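Werketti Cell Practice Guide, reviewed

Werketti sells its practice guide for desktop robot cells as a ring binder, 840 pages, with a spine that could stop a door. I read it in October, which is to say I read October.

Clear zones

The best chapter, and the bossiest. Nothing stays within reach of the arm except the part being handled. Keyboards, mice and loose cables go elsewhere, and the guide has plainly never met a desk. 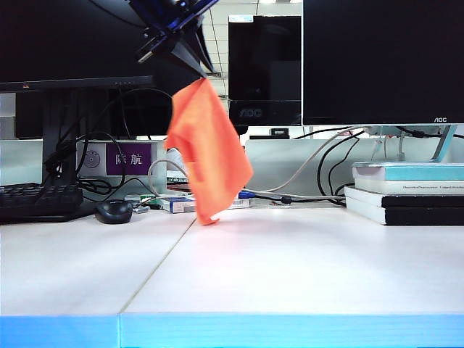 Soft goods

Cloth gets 40 pages, most of them sensible. Pick by one corner, lift until the lower tip clears the surface, pause, then move. Coral-orange on a white desk would please the authors, who want strong contrast and devote a whole page to saying so. They are less good on glossy desktops, dismissed in a footnote.

Logging

Every stop gets a form. Trinidad Zúñiga, who runs our cell, filled in the first one and asked if the form needed a form. It does. See Appendix F.

Verdict

Stikex has a thinner guide with nicer tabs and nothing on fabric. I'd still buy the Werketti, mark up two chapters and use the rest to raise a monitor.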